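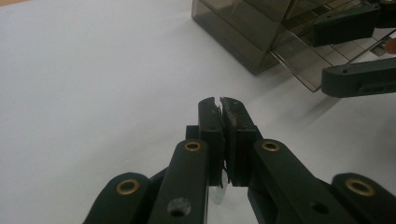 Iddale – bead handling on a white table

README, July revision
Maintained by Hidayah Sinaga and Beat Eberhard

Summary

Iddale is a set of short recordings of small-object work at a table: picking up, carrying, holding and putting down beads and small clear parts. It holds 590 recordings in 14 groups. Each recording covers one attempt at one task, whether or not the attempt was completed.

The set was put together for work on objects with weak outlines. Clear and milky materials on a pale surface give little contrast, and most of the outline comes from highlights and edges. Users who want strongly coloured objects should look at Kasel, which has the same folder layout and a different parts list.

Contents

recordings/ – one folder per attempt, numbered within its group
labels/ – one text file per attempt, same number as the folder
parts.txt – the parts list, with short names used in the labels
splits/ – train and test lists
CHANGES – corrections since the first release

The train list has 444 entries. The remainder is in the test list. No group is divided between the two.

Labels

Each label file gives the task name, the part name, the start and end of every hold, and an outcome. Outcomes are "done", "dropped", "left" and "unclear". "Left" means the part was never picked up. "Unclear" was used when the two labellers disagreed and a third reading did not settle it.

Labelling was done by Melati Jugah and Vasylyna Hutsuliak. Ívar Hjaltested did the third readings.
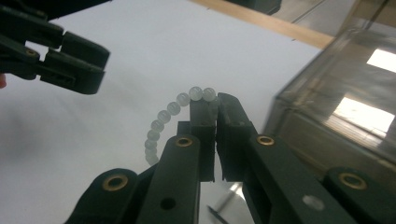
Object class: strands

A strand is any run of beads that moves as one piece when lifted. The beads may be touching or spaced. Milky-white, translucent strands are listed in parts.txt under the short name "strand_m".

A hold on a strand starts when the strand is between both fingertips and ends when it is free of either. Sliding along the strand without letting go counts as the same hold. The curve of the strand is not labelled – it changes too often to be useful as a single value.

Object class: clear parts

Small transparent pieces, one per attempt. Start times for this class are less exact than for strands, as the moment of contact is often hard to see. Treat them as approximate and do not use them for timing tests.

Known problems

9 label files in the first release had start and end swapped. These are fixed; see CHANGES.
Reflections from clear boxes were twice labelled as parts. Both labels have been removed.
The task names "place" and "put" mean the same thing. They will be merged in the next revision.

Reporting errors

Send the group number, the attempt number and the line in the label file to Beat Eberhard. Corrections are checked on Monday and added to CHANGES before the files are replaced.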